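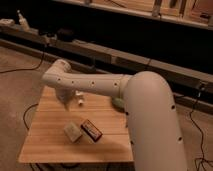
The Custura is a tabletop arm sold as a kit, and I have now had the evaluation package running since July. Setup took 11 hours over two evenings, most of it spent on the controller software. The arm itself bolts down without drama. For sorting work I keep the part set small: a pale block next to a little box with a dark border and a lighter label, set close enough together that the gripper has to approach from directly above. Side approaches tended to push one item into the other in the early runs.

Batusach ships two firmware branches. The stable one limits wrist speed and I recommend it. The newer branch adds path smoothing, but it dropped its connection to my laptop 4 times in one afternoon and had to be homed again after each drop. Support at the Wanthorpe office replied the next morning with a patched build, which I have not loaded yet.

Repeatability is fine for the price. Calibration drift is my main complaint. After a long session the taught positions need touching up, and the menu for that is buried under Service.

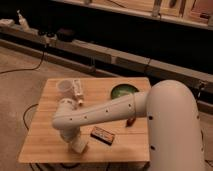 Custura arm over the board, with the cup and green bowl set toward the back.

Round items need their own grip profile. The Yoshida finger pads are an extra-cost option and I would budget for them at the start. The stock pads are hard and smooth. Next on the list is the patched build, then a repeat of the same pick sequence at full wrist speed.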